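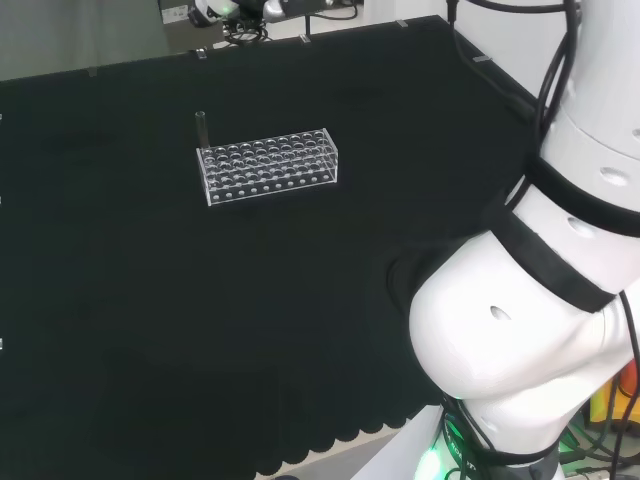 黑色桌布上的透明试管架和一支试管

常见问题：瓷砖、美缝与石材地面护理

您好，欢迎来到 Kastell 家居护理的常见问题页面。这一页越写越长，每回有客人在电话里问到一个我们觉得别人也会想知道的事，我们就把它补进来，所以顺序有点乱，请多包涵。您可以从头慢慢看，也可以直接找自己关心的那一条。要是翻完了还是没找到答案，请别客气，打电话或者留言都行，我们很乐意跟您聊地砖（真的，聊多久都行）。

本页内容最近一次更新于1月24日。

一、关于清洗瓷砖缝

我家的砖缝本来是浅色的，现在发黑了，还能洗回来吗？

大多数时候可以，而且效果常常比您预想的要好。普通水泥基的填缝料表面有很多细小的孔，拖地的脏水流过去，脏东西就一点一点沉在里面，日子久了整条缝都深了一个颜色。许多人搬进来的时候房子已经住过好几年，一直以为自己家的砖缝就是灰褐色的，等我们洗出一小块来，才发现底下是米白色。

洗不回来的情况也有。比如缝里渗进过染发剂、红酒放了很久、或者有人用深色的鞋油在上面打翻过，颜色已经吃进料里，洗完以后会淡很多，但还会留个影子。再有一种是填缝料本身已经粉化，手指一抹就掉渣，这种缝越洗越空，我们会建议您补缝或者重做。上门看的时候我们会先找一个不起眼的角落（一般是门后或者柜子边上）试洗一小段，您亲眼看过，满意了我们再继续。

为什么我天天拖地，砖缝还是越来越脏？

这个问题我们几乎每个星期都会听到，问的人语气里总带着一点委屈，我们特别理解！拖地这件事对砖面是好的，对砖缝就不一定了。砖缝比砖面低一点点，拖把从上面过的时候，水往低处走，拖把上带的灰和洗涤剂就跟着流进缝里。水干了，脏东西留下来，第二天再拖一遍，又添一层。

您可以试着做几个小改变。第一，拖地之前先扫一遍或者吸一遍，尤其是厨房和玄关，把沙粒和头发先带走。第二，桶里的水看着浑了就换，哪怕才拖了一个房间。第三，拖把尽量拧干，留在地上的水越少，流进缝里的也就越少。最后，清洁剂按瓶子上的用量来，很多人习惯多倒一点，总觉得多倒一点更干净，可多出来的那些会在地上结成一层黏黏的膜，灰尘最喜欢往上粘。

如果您家里的地板走上去脚底有点发涩、发黏，那多半就是清洁剂残留。用干净的温水多拖两遍，中间换水，一般就会好很多。

网上说小苏打加白醋可以刷砖缝，管用吗？

两样东西倒在一起会冒很多泡泡，看着很热闹，我们也明白为什么大家喜欢这个办法。不过小苏打是碱性的，白醋是酸性的，混在一起以后它们互相抵消，剩下的东西清洁力很有限。您刷完觉得干净了，功劳主要在那把刷子和您的手臂。

单独用小苏打调成糊，拿一把硬度适中的刷子慢慢刷，对轻微的油污是有帮助的，刷完记得用清水擦干净。白醋我们就不太推荐了，水泥基的填缝料怕酸，用一两次看不出什么，常年用下来，缝会变得粗糙，反而更容易藏脏。如果您家地面是大理石、洞石或者石灰石，那么请千万把白醋留在厨房里拌凉菜，一滴都别往地上倒。原因在后面石材那一部分会讲到。

84消毒液或者漂白水呢？

偶尔用在浴室发霉的缝上，稀释好，开窗通风，时间不要太长，冲干净，这样是可以的。但是请一定一定不要跟洁厕剂混用，也不要前脚刚用完一种、没冲干净就接着用另一种。含氯的漂白产品遇到酸性的洁厕剂会放出有毒的气体，浴室又小，门又常常关着，真的很危险。

还有一点，漂白水会让霉斑的颜色消失，可是颜色没了不代表霉的根源没了。浴室如果一直潮，过一阵子它还会回来。彩色的填缝料也不适合用漂白水，容易褪得一块深一块浅。

你们是怎么洗砖缝的？会不会弄得满屋子都是水？

不会的，请放心。我们先把地面吸干净，然后喷上适合您家砖面的清洁液，让它停留一会儿，把缝里的油和灰松开。接下来用带刷盘的机器走一遍，边角和机器够不到的地方用手刷，最后用带回收功能的清洗头，一边出水一边把脏水吸走。脏水直接进机器的水箱，洗完以后地面是微潮的，穿着拖鞋就能走。

脏水我们会倒进您家的马桶或者指定的下水口，倒之前会先跟您说一声。有的客人想看看水箱里的水有多黑，我们也很愿意打开给您看（看完通常都会沉默几秒钟）。

洗一次要多久？

一间普通大小的厨房，从搬工具进门到收拾完毕，我们预留75分钟。卫生间面积小，但是拐角多、马桶周围要手工做，花的时间跟厨房差不多。客厅加走廊就要看面积和家具多少了，上门看过以后我们会给您一个时间安排，好让您提前规划这一天。

我们宁愿把时间排得宽松一些。有时候缝里的脏比预想的顽固，需要再做一遍，如果后面紧跟着下一家，心里就会着急，活儿也做不细。

洗完多久可以走路？多久可以把家具搬回去？

只做清洗的话，地面干了就能走，通风好的房间很快。家具最好等缝也干透了再搬回来，尤其是实木腿的桌椅和带金属脚的柜子，潮气闷在下面，木头会吸水，金属会留锈印。如果您等不及，我们可以在家具脚下垫上塑料垫片，过一天您自己抽掉就好。

如果同时做了封护，请当天尽量不要在上面来回走，封护剂的说明里写了多久，我们就请您等多久，这一点我们会写在留给您的单子上。

二、关于补缝和美缝

补缝、重新填缝和美缝有什么区别？

这几个说法经常被混着用，我们自己人有时候也说串，所以在这里慢慢讲一下。

补缝是哪里坏了补哪里。砖缝掉了一小段，或者裂了一条，把松的部分清掉，用颜色接近的料补上。好处是便宜、快，缺点是新补的那一段颜色跟旧的多少会有一点差别，站着看不太明显，蹲下来看就能看出来。

重新填缝是把一整片区域的旧料都剔掉，再填新的。工作量大很多，灰也比较大（我们用带吸尘的工具，但还是会建议您把旁边房间的门关好），做完之后整片地面看起来像新铺的一样。

美缝一般指用环氧类或者类似的树脂材料来填，表面比较光滑，不怎么吸水，好打理，颜色也多。对厨房灶台前面、餐桌下面这样容易滴油滴汤的地方特别合适。

旧房子也可以做美缝吗？

可以的，我们做的大部分都是住过很多年的房子。旧房子比新房子多一个步骤，得先把原来的填缝料清到足够的深度，缝里要干净、要干，新材料才抓得牢。清缝这一步最费时间，也最不出彩，做完拍照都没什么好拍的，可是后面好不好全看它。

如果有人告诉您旧缝不用清，直接在上面刷一层就行，请多问几句。直接刷上去的那种东西我们也见过不少，刚做完确实漂亮，住上一阵子就会一片一片翘起来，到时候要去掉比原来还麻烦。

美缝选什么颜色好？

这要看您喜欢什么，我们没有标准答案，不过可以说说见过的情况。跟砖颜色接近的缝，地面看起来完整，房间显得大一点。比砖深一号的颜色最耐脏，家里有小朋友、有宠物的客人常常这么选。亮闪闪的金色银色在样板上很抢眼，铺满整个客厅以后可能会比您想的热闹一些，建议先在地上摆一小条样品，白天看一次，晚上开灯再看一次。

纯白色很好看，也最考验人。如果您真心喜欢白色，我们会支持您，只是请把它用在墙面或者走动少的地方，过道就换一个浅灰。

浴室缝里的黑点是霉吗？怎么办？

多半是。淋浴间墙角和浴缸边上的那条软软的胶，跟砖缝里的填缝料是两种东西。软的是密封胶，硬的是填缝料。硬的部分长了霉，一般能洗掉。软的密封胶如果黑点已经长到里面去了，表面怎么擦都没有用，得割掉重打一条。好在这个活儿不大，我们来洗缝的时候可以一并做掉。

重新打完胶以后，请让它安安静静地固化，这段时间别洗澡、别冲水。我们知道家里只有一个浴室的话很不方便，所以会尽量给您安排在您出门或者白天不用浴室的时候。

日常怎么防霉呢？洗完澡用刮水板把墙上和玻璃上的水往下刮一刮，门开着，排风扇多转一会儿。洗发水瓶子不要一直堆在墙角，底下那一圈水最容易养出黑印。毛巾挂开，地垫立起来晾。都是些小事，坚持下来差别很大！

砖缝总是在同一个地方开裂，补了又裂，是料不好吗？

同一个地方反复裂，问题往往在砖的下面。可能那一块砖底下有空鼓，人一踩砖就微微动，再好的料也经不住。也可能那里正好是两种基层交接的地方，或者是墙和地相交的角落，房子热胀冷缩都从那儿走，这种位置本来就应该用有弹性的密封胶。

您可以拿一枚硬币或者一根木勺柄，在裂缝两边的砖上轻轻敲，声音发空的就是空鼓。听不准也没关系，我们上门的时候会顺便帮您敲一遍。如果空鼓的面积不大，可以注胶加固，如果大到砖已经松了，那就得请铺砖的师傅来重铺，我们会老老实实告诉您，不会硬把缝再补一次收您的钱。

三、关于大理石和其他天然石材

怎么知道我家地上铺的是天然石材还是仿石瓷砖？

现在的仿石砖做得太像了，站着看常常分不出来，我们有时候也得蹲下去摸。有几个小办法：看花纹，瓷砖是印出来的，多看几片会发现有重复的图案，天然石材每一片都不一样。看边缘，如果哪里有缺口或者门槛处能看到侧面，天然石材里外是一个材质，瓷砖里面的颜色跟表面常常不同。再就是手感，石材摸上去一般更凉一点，不过这个要有经验才准。

请不要用滴醋看冒不冒泡的办法来试，尤其是别滴在客厅正中间！如果真的是大理石，您会得到一个答案，外加一个去不掉的白印子。

大理石上有一个圆圈一样的白印，怎么擦都擦不掉，那是什么？

多半是酸蚀的痕迹，杯底的果汁、柠檬水、葡萄酒、可乐都会留下这种圈。大理石的主要成分怕酸，碰到以后表面那层光泽就被咬掉了，所以摸上去有一点点毛，对着光看是哑的。它属于石头表面受了伤，不是脏，所以用清洁剂是擦不掉的，要靠重新研磨和抛光才能恢复。

面积小、程度浅的，我们用抛光粉手工就能处理。范围大的要上机器，从细一点的磨片做起，一级一级往上走，最后抛亮。轻微的印子做完以后基本看不出来，严重的我们会提前跟您讲能恢复到什么程度。

大理石日常到底该用什么来拖？

清水拧干的拖把就很好，隔一阵子用一次标明适合天然石材的中性清洁剂。就这么简单，许多客人听完都有点失望，总觉得应该有什么特别的东西。

我们自己常给客人留一瓶 Cenis 中性石材清洁剂，味道淡，用量少，拖完不用再过一遍水。您不一定非要用它，市面上中性的、写明石材可用的都可以。要避开的是这些：洁厕剂、除垢剂、含柠檬成分的清洁剂、白醋、去污粉，还有很粗的百洁布。蒸汽拖把也请慎用，高温水汽会往石头和缝里钻，时间长了石面可能发雾。

石材需要打蜡吗？

老一辈的做法是打蜡，刚打完很亮，走着走着就磨花了，还会发黄，过一阵得把旧蜡退掉再打新的，很辛苦。家里的石材地面，我们更愿意做好抛光，再加一层渗透型的封护，亮度来自石头自己，摸上去也是石头的感觉。

如果您家地上已经有很多层旧蜡，表现通常是走动多的地方发暗、墙边却发黄发亮，那就要先退蜡。这一步气味会有一点，我们会开窗，家里有对气味敏感的人请提前告诉我们。

封护到底有什么用？做了是不是就不怕脏了？

封护剂渗进石头或者填缝料的小孔里，让水和油进去得慢一些。您可以把它想成给自己争取时间：咖啡洒在没有封护的地面上，可能很快就渗下去了，做过封护的话，您可以从容地放下手里的东西，去拿块布，再走回来擦。

它不能让地面永远不脏，也挡不住酸对大理石的腐蚀，更防不了刮花。我们每次都会把这几句话讲一遍，讲得有点啰唆，但是这样您心里有数，以后就不会失望。

封护多久要重新做一次？

走动多的厨房和玄关，我们建议每12个月检查一次，需要了再做。检查的办法您自己就会：滴几滴清水在地上，过几分钟来看。水珠还圆圆地立着，说明封护还在，把水擦掉，今年不用管它。如果水摊开了、石头颜色变深了，就该补一次。卧室之类走得少的房间可以撑得更久，没有必要到点就做，能省的钱就省下来。

我家有一块很老的地砖，花纹是嵌在里面的，能洗吗？

您说的可能是水泥花砖。Zasstead 老城区那一片的房子里常见，门厅和走廊里铺着，图案特别好看，我们每次见到都舍不得踩。有几栋楼里用的是 Kováčik 老窑厂的砖，翻过来背面还有印记，花色早就不生产了，碎一块就少一块。

能洗，但是要很小心。水泥花砖怕酸、怕硬刷、怕泡水，颜色那一层也不是无限厚的，不能随便打磨。我们会用温和的清洁液和软一些的刷盘，先试一小块，慢慢来。洗完要彻底干透才能封护，天气潮的时候可能要等好几天，这个急不得。六月雨水多，老房子底层的地面返潮，如果您不着急，我们可能会劝您换个时候。

如果您家装修翻地，找到了多余的老花砖，请一定留着！哪怕放在阳台角落里，将来哪一块坏了，它就是宝贝。

石材地面被家具拖出了划痕，能修吗？

浅的划痕，指甲划过去感觉不到停顿的，抛光时基本能带掉。指甲能卡住的就比较深，需要从更粗的磨片开始，往往得连着周围一片一起做，不然会看到一个凹下去的亮斑。我们会把利弊讲给您听，有些客人决定在上面铺块地毯，也是很好的办法。

搬家具之前在脚下垫块旧毛毯，椅子腿贴好毛毡垫，毛毡垫里夹了沙子就换新的，这几样能避免大部分划痕。进门放一块够长的垫子也很有用，鞋底的沙粒大多会留在上面，不过垫子本身要常常拿出去抖一抖。

四、关于价格和预约

你们怎么收费？

瓷砖砖缝清洗按面积算，每平方米33元，包括清洗、边角手工处理和收尾的擦干。封护、补缝、打胶是另外的项目，会分开列在报价单上，您可以只选需要的。

如果您想一次把家里的厨房、一间卫生间和玄关都做了，我们有一个套餐是1497元，清洗加封护都在里面。要不要选套餐，请看您家的实际面积，房子小的话单独算可能更划算，我们会两种都帮您算一遍，您挑便宜的那个。

石材研磨抛光没办法在电话里报准，石材的种类、损伤的深浅差别太大，需要看过才能说。

上门看要收钱吗？

不收。看完您觉得价格不合适，或者想再考虑考虑，都没有关系，我们不会每天打电话追着问您。报价单您留着，想做的时候再找我们。

报价以后会不会临时加价？

报价单上写多少就是多少。假如做的过程中发现了之前看不到的情况，比如搬开冰箱发现后面一整片砖是松的，我们会停下来先告诉您，要不要处理由您决定。您说不处理，我们就把原来说好的部分做完，按原来的价钱收。

家具需要我们自己搬吗？

椅子、小茶几、垃圾桶、花盆这一类，麻烦您提前收一下，顺便把地上的小东西捡起来。餐桌和轻一点的柜子我们可以帮忙抬。钢琴、鱼缸、装满书的大书柜和嵌入式的电器我们不挪动，会沿着边缘做仔细。

冰箱能不能挪，要看地面和位置，请提前说，好让我们准备垫板。里面的东西不用全清空，把瓶瓶罐罐固定好就可以。

家里需要留人吗？

开头和结束的时候最好有人在。开头要一起看试洗的效果，确认范围，结束的时候要一起验收。中间您可以出去办事，留一个能打通的电话就行。有些客人喜欢全程在旁边看，我们也欢迎，只是地面湿的时候请站在干的地方，安全第一。

有宠物和小孩，清洁剂安全吗？

我们日常用的是中性或者弱碱性的清洁液，洗完会用清水冲洗回收，干了以后小朋友在地上爬、猫狗在上面打滚都可以。施工的时候还是请把他们安排到另外一个房间，一来地滑，二来机器声音有点大，胆子小的猫会吓得躲进沙发底下半天不出来。

做环氧美缝和封护的那天，材料没有固化之前不要让宠物踩上去。狗爪印留在美缝上，虽然很可爱，但是很难去掉。鱼缸请用塑料膜盖一下，气泵暂时关小或者按照鱼的情况处理，您比我们更了解它们。

临时有事想改时间怎么办？

提前一天告诉我们就好，不收任何费用。当天才发现走不开，也请打个电话，我们尽量帮您调。谁家都会有突然发烧的孩子和突然到访的亲戚，我们理解。

租的房子，退租之前来做一次值得吗？

看房东和合同怎么写，也看地面的情况。如果厨房和浴室的缝比您搬进来的时候深了很多，清洗一次通常比扣押金划算。建议您先翻一翻入住时拍的照片，对比一下。封护和美缝就不必您来出钱了，那是房东该考虑的事。我们可以开正式的单据，上面写明做了哪些项目，方便您交给房东。

五、做完以后

洗完第二天，砖缝看起来颜色深浅不匀，是没洗干净吗？

请先别着急，多半是还没有干透。填缝料湿的时候颜色深，干的时候颜色浅，靠墙的、家具下面的地方干得慢，所以会一块一块的。再等等，开窗通风，一般就匀了。

如果完全干了以后还是有明显的色差，请拍几张照片发给我们，白天自然光下拍最清楚，近的拍一张，远的也拍一张。确实是我们漏做或者没做到位的，会回来重新处理，不另外收费。也有一种可能是当年铺砖的时候，前后两批填缝料颜色就不一样，以前被脏盖着看不出来，洗干净了才露出来。这种情况可以用填缝着色的办法统一颜色，我们可以另外给您看样板。

砖缝上冒出一层白白的粉，擦掉又有，是什么？

那是泛碱，水泥材料里的盐分随着水汽走到表面，水干了，盐就留下来。多见于一楼、阳台和刚铺好不久的地面。用干刷子刷掉，再用微潮的布擦一擦，反复几次，会越来越少。要是一直不停地冒，说明下面一直有水进来，得先找到水从哪儿来，是水管、外墙还是地下返潮，光清洁是解决不了的。

刚装修完的地面上有一层雾，怎么拖都是花的，能处理吗？

能的，很多新家都有。那是填缝的时候残留在砖面上的一层薄薄的水泥浆，师傅当时擦过，但没有完全擦净。瓷砖上的可以用专门的清除剂去掉，越早处理越容易。不过清除剂大多是酸性的，天然石材绝对不能用，拿不准自己家是什么砖的话，请先来问我们，问一句又不花钱。

不小心把油洒在砖缝上了，第一时间该做什么？

先吸，别擦。用厨房纸按上去，让它把油吸走，换一张再按。来回擦会把油推到更多的缝里去。吸得差不多了，滴一点洗洁精加温水，用旧牙刷顺着缝刷，再用干净的湿布擦掉泡沫，最后擦干。天然石材上洒了油，吸完以后如果颜色还是深的，可以调一些小苏打糊敷在上面，盖上保鲜膜，放一夜，干了再轻轻刮掉。敷一次不够就再敷一次，油是慢慢吸出来的，需要一点耐心。

咖啡和茶也是一样，先吸干再清洗。宠物的尿请尽快处理，时间久了不但有味道，还可能伤到石面。

你们卖清洁用品吗？

我们只备了少量自己在用的，石材清洁剂、几种刷子和毛毡垫，上门的时候可以顺便带给您。刷子的话，家里那把用旧的尼龙牙刷就挺好，没必要特意买新的。钢丝球请收起来，刷锅用就好，上了地砖会留下细细的金属痕迹，遇水还会生锈。

你们的服务范围到哪里？

Zasstead 全区我们都去，周边的镇子也可以，路远一些的需要跟同方向的客人排在一起，可能得多等几天。您预约的时候把地址和楼层告诉我们，有没有电梯也请说一声，机器有点分量，爬楼梯我们也能扛上去，只是要多留一点时间。停车不方便的小区，请提前跟门卫打个招呼，帮了我们很大的忙。

还有别的问题怎么办？

请直接打电话或者在预约页面下方留言，拍几张地面的照片一起发来就更好了。照片里放一枚硬币或者一支笔，我们能看出缝的宽窄。收到以后我们会尽快回复，碰上全天都在外面干活的日子会晚一些，收工以后一定会看。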